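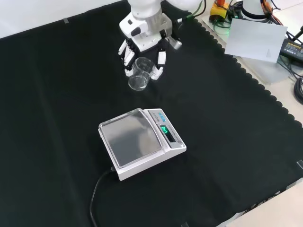 Boseck Trurlow 400 Parade Sound Cart

Item: Trurlow 400
Maker: Boseck, Grirnden
Power: 400 watts
Wireless microphones: 2
Rental price per weekend: $553
Status: Available, please book early for October

The Trurlow 400 is a sound cart for campus parades, alumni picnics, pep rallies and other student events where the public is standing outdoors. It was made for people who must speak to a moving crowd and who do not have a technician with them. The whole system stays on one cart with four air-filled wheels. One adult can push it on a flat street. For a hill we recommend two persons.

The cart has one loudspeaker at each side and a mixer in the middle, under a folding lid. The speakers can be turned outward to the sidewalks when the parade is moving, and forward when the cart stops before a stage. To turn a speaker, pull the pin under it, turn it until you hear the click, and let the pin go back.

Battery and charging

The battery is enough for a normal parade route plus the speeches after it. Please charge it the night before, with the cart indoors. The charger is inside the rear drawer together with its cord. When the battery light becomes orange you have still time to finish the program, but you should lower the music and keep the power for the voice.

It is also possible to connect the cart to a wall outlet during the event. In this case the battery is charging and playing at the same time. 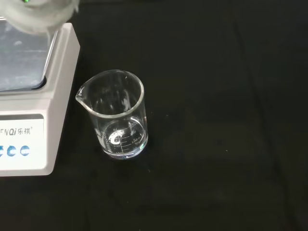
Music players can be connected by cable or by Bluetooth. We advise the cable for the national anthem and for the school song, as a phone call will interrupt the Bluetooth sound. Marching bands do not usually need the cart, but many band directors ask to have one microphone for the introduction of the seniors. The mixer has a separate volume for each microphone and one for the music, so the announcer can be heard over a song without stopping it.

What comes with the rental

The cart with both speakers
Wireless microphones with foam covers
Charger and cord
Rain cover
Music cable, long
Printed start guide, one page

What does not come with the rental

Microphone stands, banners, generator, extension cords. Stands can be added to your order if you write it in the comment field.

Using the cart on a float

Some student groups prefer to put the cart on a trailer. This is permitted. The wheels must be locked and the cart must be tied with straps by the lower bar, never by the speakers. Do not cover the back side of the mixer with paper flowers or fabric, the air must pass there.
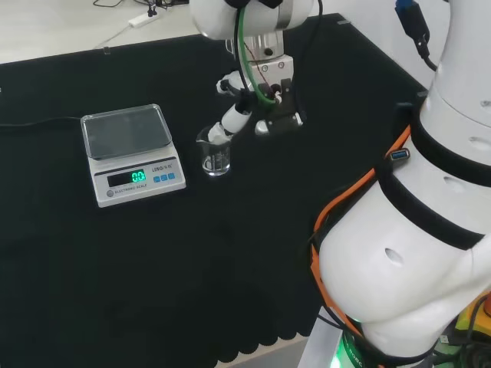

Pickup and return

Pickup is at our counter in Grirnden, at the Dissanayake Street entrance, on Friday after noon. Return is on Monday before 10 a.m. If your homecoming game is on Friday night, ask us for a Thursday pickup, there is no extra cost when the cart is free. We deliver to campuses in the county for a fee which depends on the distance.

A deposit of $400 is taken with the booking. It goes back to the same card after we have checked the cart. Normal dirt, confetti and grass are not a problem. Lost microphones are charged at the price of a new one.

Student organizations need a signature from their advisor or from the alumni office. The form can be sent by email or brought at pickup.

Related items

Boseck folding announcer platform
Boseck hand megaphone
Trurlow spare battery
Rain cover, large size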